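The Year I Gave Up on Alarm Clocks

I have owned 14 alarm clocks as a grown-up, and I could tell you how each one of them failed me. The one with the two bells on top went into a sock drawer. The one that rolled off the nightstand rolled under the bed and stayed there, beeping, until I moved apartments (sorry, downstairs neighbor!).

So last November I quit. My friend Telma Quiroga had been waking up without one since college, and she swore it was a matter of going to bed at the same time every single night, weekends too. That sounded like something a very dull person would do, and Telma is the least dull person I know, so I gave it a shot.

The first week was awful. I woke at 3:10, then at 4:40, then at 5:15 in a total panic, sure I'd missed a meeting. I ate a lot of toast in the dark. By the second week I was sleeping until 6:00 or so and feeling pretty smug about it, and then the clocks changed and I had to start over.

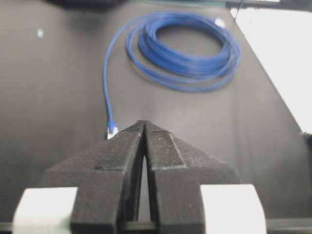 What helped most was the curtains. I'd had heavy ones up ever since I moved to Jisalora Street, and I swapped them for thin cotton that cost me $50 for the pair. Winter mornings are slow to get going where I live, but even a little gray light did more for me than any buzzer ever had.

I also called Siiri Kauppinen, who teaches a sleep class at the community center in Elinau, and asked what I was doing wrong. "You're checking the time," she said. "Turn the clock to the wall." I hadn't even told her I was checking the time! But I was, all night long, doing the math on how many hours I had left.

I've overslept twice since then. One was a dentist appointment, and I can't say my heart was broken. The other was my sister's flight, and she took a cab, and she still brings it up at dinner.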